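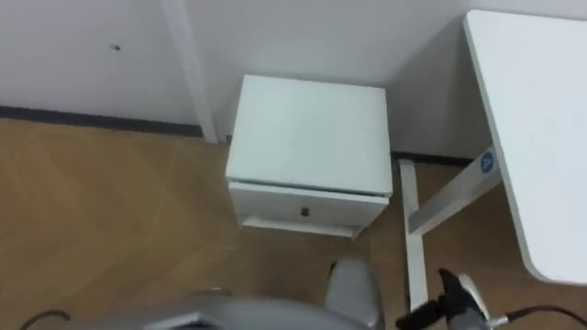
What should stand beside the desk in a small student bedroom?

A low nightstand with one drawer is sufficient in most cases, provided that the drawer opens fully and the desk chair can still move.

1. Purpose of the Project

The Crabtree project examined how small furniture is placed in rented student rooms. The work was carried out between September and the end of the spring term.

2. Method

Two layouts, named Jellero and Jivico, were compared. Each was used for 10 days. Residents kept a written record of items stored in the drawer and items left on top.

3. Findings

Residents preferred Jellero, the corner layout. It left more floor free for walking – a point raised in 3 of the weekly reviews. Cleaning under the nightstand was rated as difficult in both layouts.

Report submitted June 26, 2020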